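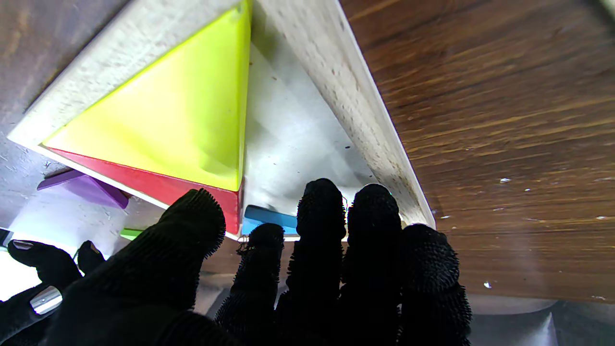

How do flat shapes fit together?

Hi, I'm Leonie! I love shape puzzles, the kind where you get a pile of coloured blocks and a tray to put them in. My favourite colour to start with is the yellow-green triangle, mostly because it's so big and bright (and a bit because my favourite jumper is the same colour).

So why do some shapes sit snugly side by side while others leave funny little gaps? It's all about the edges and the corners.

Start with the edges

Run your finger along the side of a triangle block. It's straight the whole way, isn't it? A straight edge can sit flat against another straight edge, or against the inside rail of a tray, with no space in between. A round edge can't do that. Push a round block up against a straight one and they only touch at one tiny spot - everywhere else there's a gap.

Now look at the corners

Where two rails of a tray meet, they make a corner. Lots of trays have square corners, like the corner of a book. Grown-ups call that a right angle. If your triangle has a right angle too, it'll slide straight in. If its point is skinnier, you'll have a sliver of space left over, and you can go hunting for another skinny point to fill it!

My friend Soledad does her puzzles the other way round. She starts in the middle and works out to the rails. I've tried it and I get in a terrible muddle, but she's very quick.

Try it at home

Ask a grown-up for some coloured cardboard and cut out 6 triangles, all exactly the same size. Put two together along their longest sides. What shape have you made? Flip one over and try again - you might get a kite!

Then see if you can join all 6 without any gaps. Mine took me until dinner time, and I had glue on my elbow.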